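# 抖一抖，就算整理了吗？

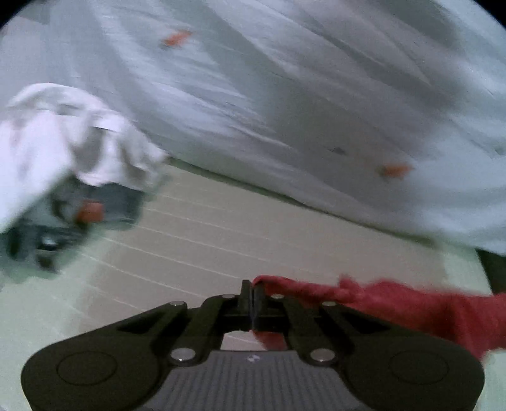 *红色的布和白色的大布，底下是浅米色地板。*

收纳类的书大多从衣柜讲起，我一直觉得这个顺序有问题。一个家里最难对付的布，往往不在衣柜里。衬衫有肩线，裤子有裤缝，再怎么笨的人也知道从哪里下手。床单、罩布、盖沙发的大方巾就不一样了，提起来只有一大片，四个角不知道去了哪里，抖两下，更乱。

我手边有一本 Minstead 的家居小册子，印得很漂亮，说大件织物的整理只要 5 步：抖、对、折、压、收。我照着做了一个冬天，结论是，这五个字里真正能照办的只有“抖”，后面四个都默认你有一张足够大的桌子，有两条足够长的胳膊，最好还有一个肯站在对面拽住另外两个角的人。一个人住的公寓里，这三样我一样也没有。

先说抖。几乎所有教程都把它当成开场动作，拍得很好看，白布在空中鼓起来，落下去，平平整整。可是抖布需要空间，而多数人的卧室，床和墙之间只够侧身走过去。布扬到一半碰到台灯，再一半扫过地面。扫过地面这件事，教程里从来不提。浅色地板看着干净，可你蹲下来，沿着踢脚线用手指抹一道，再决定要不要让刚晾干的白布从那里过。

我的做法难看得多。先把布整个堆在床上，找到一个角，沿着边摸到下一个角，两个角捏在一只手里，再往下捋。全程不抖。折出来的东西不算方正，塞进柜子里倒也没人检查。

再说小块的布。红的、蓝的、针织的、起毛的，擦手的、盖面包的、包礼物剩下的，在多数家庭里都归在一个说不清名字的抽屉里。收纳师喜欢让人把它们卷成小筒，竖着排，一眼看过去像一盒蜡笔。我承认打开抽屉那一下确实舒服。麻烦的是，薄布卷了会松，厚布卷了会把旁边的挤歪，每抽走一条，左右两条就倒下来。用不到一个星期，蜡笔盒变回杂物堆，你还多花了卷布的时间。

针织的小布更不该卷得太紧，也不该拎着一个角挂。料子有弹性，挂久了那个角会变长，铺在桌上再也不是方的。我毁过一条，心疼了好一阵。现在的办法是对折一次，平放，摞到抽屉的一半高就停。超过这个高度，底下那几条就等于不存在了。

红白要不要分开，我原先也嗤之以鼻，以为是老一辈的讲究。后来洗坏了一条枕套，整条变成淡粉，才老实。分开洗是对的，分开放倒未必。有些文章把“按颜色收”说得像道德要求，我看不出干透的红布和白布叠在一起能出什么事。新买的深色布头几次下水，单独洗，晾透，之后放哪里都行。

说到工具，我的疑心更重。Hurkov 的折布板，我买过，一块能翻动的塑料板，折 T 恤还算利落，遇到床单就成了摆设，因为床单比它大出好几倍。Dijkstra 那套收纳盒，六个一组，标价 569，打折以后 522，省下的钱还不够再配一个盖子。盒子本身没有错，做得结实，边角也不刮布。错在它让人以为问题出在没有盒子。我把布全放进去以后，家里多了 6 个盒子，布一条也没少。

最该先做的是数一数哪些布一年里真的铺开过，这句话大家都听腻了，我也不太信。我家有一块大白布，两年没有铺过，搬家的时候却用它盖住了整张沙发，少了它还真不行。按“一年没用就扔”的规矩，它早就进了回收箱。规矩是给同一种房子、同一种日子的人写的，而 Tirkville 老城那一带的房子，冬天窗缝灌风，多出来的布每一块都有可能被叫去塞窗户。

所以我现在只留下几条很松的习惯。大布晾干就收，不在椅背上过夜，过了夜就会过一个月。有污渍的当晚处理，别折进里层。折进去的时候看不见，半年后翻出来，颜色已经吃进纤维里，怎么洗都剩一圈印子。小布用完归进抽屉，归不进去就说明太多，拿两条去当抹布。抹布用烂了就扔，不必给它举行什么告别仪式，也不用按书上说的对它道谢。

还有四角带松紧带的床笠，我至今没有折好过。把一个角套进另一个角里，这个手法我看过许多遍，每一遍都看懂了，每一次自己动手，都得到一个鼓鼓的团。团也能放进柜子，放在最下层，上面压两床毯子，过几天自己就扁了。铺床的时候有褶，睡一晚就平。

下个月天气转暖，我打算把厚窗帘也拆下来洗。怎么把它们晾开，我还没想好，阳台只有一根杆子。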